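How to Judge Whether a Household Chore Is Ready for a Machine

This guide is for housing managers, small workshop owners and families who have been asked to consider a machine for routine chores. It sets out a method for testing one chore at a time. The method was developed at the Grestberg Center for Domestic Work and has since been used at the Rastdale supported housing site. No technical training is needed to follow it.

Before You Start

Choose one chore and write it down in a single sentence. "Tidy the table" is too broad. "Put each boxed item from the table into the bin" is suitable. A chore stated in this way has a clear starting point and a clear end, and two people watching it will usually agree on whether it was done.

Next, note the conditions under which the chore is normally carried out. Record the height and finish of the work surface, the direction of the light, and any objects that are usually left nearby. A glossy or patterned surface can confuse a vision system that performs well on a plain one.

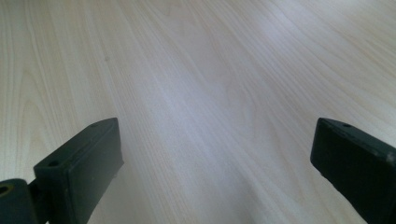
Surface conditions should be kept the same for the first set of trials and changed only in the second. Testers who alter the lighting and the objects at once will be unable to say which change caused a failure.

Step 1. Set a Human Baseline

Ask a person who knows the chore to perform it 12 times at an ordinary pace. Time each attempt. Then ask the same person to repeat the work using a pair of hand-held grippers, with two fingers on each side. This second baseline is often the more useful. It separates the limits of the gripper from the limits of the software. If a skilled adult cannot complete the chore with two fingers per hand, a machine fitted with the same fingers should not be expected to do so.

In the Rastdale trials, Nisha Shakya recorded a bare-handed average of 12 seconds for placing a boxed item in a bin, and a gripper average of 61 seconds. Much of the added time was spent turning the box to a position from which it could be held.

Step 2. Run the Machine Trials

Run at least 70 trials. Do not reset the machine between attempts unless the supplier's instructions require it. For each trial, record one of the following results:

Completed without help
Completed with help
Stopped safely
Failed, with an item dropped, crushed or put in the wrong place

"Completed with help" must be used whenever a person touches an object, moves the machine or presses any control after the start. Ilham Nugroho, who keeps the trial records at Grestberg, advises that this category be explained to suppliers in writing before testing begins.

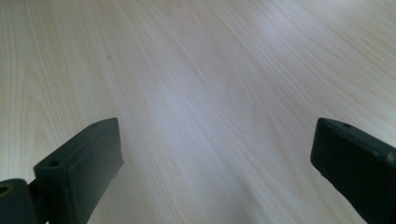

GRESTBERG, May 17, 2023

The Center has revised the scoring rules in Step 3. Sites using the earlier version may finish any trials now in progress and should adopt the new rules by July.

Step 3. Score the Results

Divide the number of trials completed without help by the total number of trials. Report failed trials separately. A machine that stops safely is inconvenient, while a machine that drops a glass jar creates a second chore and possibly an injury.

Add the time spent by staff on setup, supervision and cleaning. In one review of 213 trials of the Skallis arm, Alois Plattner found that staff time exceeded the time needed to do the chore by hand in every session. The arm was nevertheless kept at the site for night-time sorting, when speed was of little concern.

Step 4. Repeat With Small Changes

Turn the objects to new angles. Replace a stiff box with a soft packet. Move the bin by about 12 inches. Record the results on a new sheet and compare them with the first set. A large drop in the score means that the machine has been prepared for one arrangement and is not yet ready for general use.
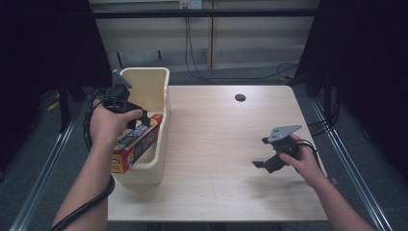 Can a machine put away the groceries in an ordinary home today?

Under fixed conditions, some machines can place boxed goods in a bin. Mixed groceries remain difficult, particularly soft bags, produce and anything that must be stacked. The Center does not at present recommend unsupervised use for this chore.

Step 5. Record the Decision

State whether the chore will be left to people, shared, or given to the machine. Attach both baselines and the trial sheets. Decisions should be reviewed after any software update and whenever the work area is rearranged. Completed forms may be sent to Ingeborg Fankhauser at the Grestberg office.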